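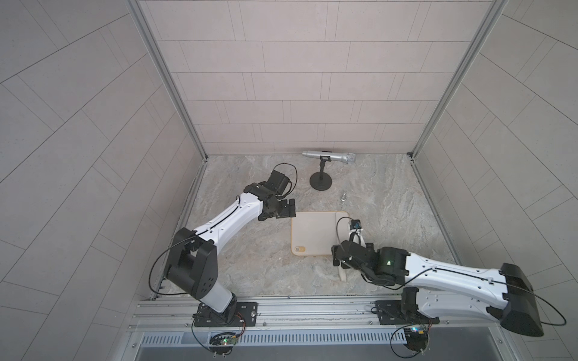 Desktop microphone stand

A desktop microphone stand is a short support that holds a microphone on a table or desk. It is used for speech, podcasts, meetings and home recording, where a full-height floor stand would take up too much room.

Construction

Most desktop stands have three parts: a base, a shaft and a clip. The base is often a round, weighted disk, which keeps the stand from tipping when a microphone is attached. Other models use a folding tripod. The shaft may be fixed or adjustable, and many are no more than 200 mm tall. The clip screws onto the top of the shaft and grips the body of a handheld microphone. A small threaded adapter lets a clip of one thread size fit a shaft of another. Adapters are easily lost and are usually sold separately.

Use

A handheld microphone can be set at an angle or held level in the clip. The grille end is pointed at the speaker's mouth. Stands pick up knocks and typing through the table, and a soft pad under the base reduces this. Hard surfaces such as stone and tile also reflect sound, so recordings made near them tend to have more echo.

Storage

Stands with a fixed shaft are stored upright. Kivari and Sulach sell models in 2 pieces, with a shaft that unscrews from the base for packing.

See also: Microphone clip, Shock mount, Boom arm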